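Microwave height in a tall cabinet?

ucorrigan
Redoing the kitchen in May. Fitter wants the microwave built in at 4 ft 6. Too high?

elsie_s
Too high for me. Hot soup at chin level is a bad idea.

FulvioF
Disagree. Mine is that height, 11 years, no spills. Frees up the counter.

elsie_s
How tall are you, though?

jvergara
Measure to your elbow and go from there.

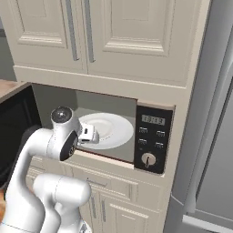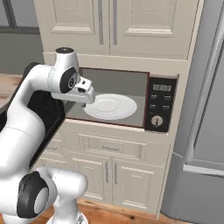
Built-in microwave in a tall cabinet, both pics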